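Toy kitchen sets: sorting and checking in October

The play kitchen stock at the Daldale branch goes through its yearly check in October. The catalog lists 633 pieces across all sets, and up to 20 are withdrawn each year for cracks, rough seams or missing parts. Members returning a set this month are asked to bring every piece, including any that have drifted into other toy boxes at home.

Sorting is done on one flat surface, with the whole set spread out before anything goes back in its bin. Cookware is checked first, then utensils, then play food. Pots get a look inside and around the rim. Slotted and perforated pieces take longer, as dried dough sits in the openings and does not come out with a cloth. A soft bottle brush and warm soapy water will clear most of it.

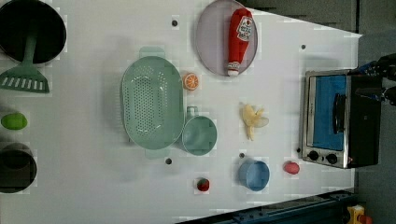
Tihomir Kneževič would prefer that play food be stored apart from the cookware, on the grounds that small pieces such as fruit slices end up inside the pots and are missed at return. The current bins have no divider. A shallow tray that sits on top of the pots is being tried with set 299 - results will be reported once it has been out on loan a few times.

Two points on labels. Set numbers go on the underside of plates and on the handles of utensils, never on a surface that touches play food. Printed stickers on bottles and cartons should be left in place even when worn, and pieces with peeling stickers go in the repair bin by the desk. Replacement number labels come in sheets of 200 and are kept in the top drawer.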